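Keeping Home Network Cables in Order

By Keegan Kerslake
13 January 2026

Most of the slow or dropped connections I get asked to look at in houses come down to the cable. The router gets blamed first, then the internet company, and a new router is often bought before anyone checks the cord that runs behind the couch. A cable costs a few dollars. Start there.

Unplug both ends and look at the plugs. The small plastic tab on top should spring back when you press it. If it is snapped off or bent flat, the plug will sit in the jack but slowly work its way out whenever somebody vacuums or moves a chair. Some cables have a soft boot over the plug that protects the tab. Boots are worth having on any cable that gets unplugged often. On a cable that stays put they matter less, and in a tight row of jacks a fat boot can make it hard to reach the tab at all.

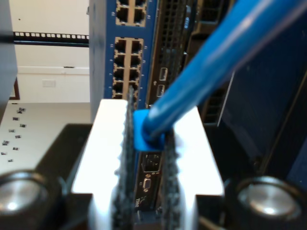
Pull on the plug, never on the cable. The wires inside are thin and they are only held at the end by a crimp. A cable that has been yanked a few times may still light up the port but drop to a slower speed, and you can lose a whole evening looking for the cause somewhere else. If a cable works only when you hold it at an angle, throw it out.

Do not bend network cable sharply around a door frame or a table leg. A loose curve you could fit your fist into is fine. Staples are a bad idea, even the rounded kind, if you drive them down tight. Use stick-on clips along the baseboard and leave a little play between them. Wipe the baseboard first with rubbing alcohol and let it dry, or the clips will be on the floor by summer.

For bundles, use hook-and-loop straps. Zip ties get pulled too tight and then have to be cut off with a knife right next to the cable you wanted to keep. I buy the strap on a roll and cut it to length with kitchen scissors. One strap every foot or so is plenty.

Label both ends. I use white cloth tape folded over into a small flag, with the room written on it in permanent marker: DEN, UPSTAIRS, TV. Put the flag a few inches back from the plug so it does not get in the way of the jack. Estíbaliz Casado wrote in to say she uses bread bag clips, a different color for each room. That works too, as long as you write down which color is which.

If you have more than a handful of wired rooms, it makes sense to bring all the cables to one spot — a hall closet, a dry corner of the basement, a shelf in the laundry room well away from the washer. Mount the gear on a rack or a shelf and get it up off the floor. Leave space behind it for your hand. Leave the closet door open a crack if the gear feels warm, or swap the door for a louvered one. 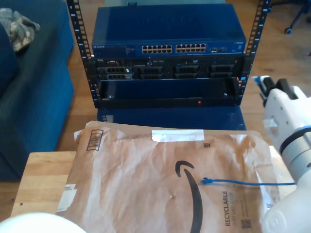 A Netgear switch at the top of an open rack, with a Dell server below it.

Dust is the other thing. Once or twice a year I turn everything off, unplug it at the wall and go over the vents with a soft paintbrush and the vacuum hose held a few inches away. October is a good time, before the windows are shut and the heat comes on. Do not spray cleaner on anything with a port in it. A barely damp cloth is enough for the outside of the case.

Empty ports collect lint. You can buy rubber plugs for them in bags, and they are cheap. Tape leaves glue behind.

Keep 3 spare cables in a drawer, one short, one medium and one long enough to reach across a room. Coil them in loops the size of a dinner plate and strap each coil separately. When something stops working, swap in a spare before you touch any settings. If the trouble goes away, the old cable goes in the recycling bin at the electronics drop-off — do not put it back in the drawer.

More in Home and Workshop
Getting Stick-On Hooks Off Painted Walls
How to Sharpen Kitchen Scissors
Sorting a Drawer Full of Chargers
Quieting a Rattling Louvered Door
What to Keep on a Laundry Room Shelf

Contact us | Copyright 2026 Judov Home Pages | Back to top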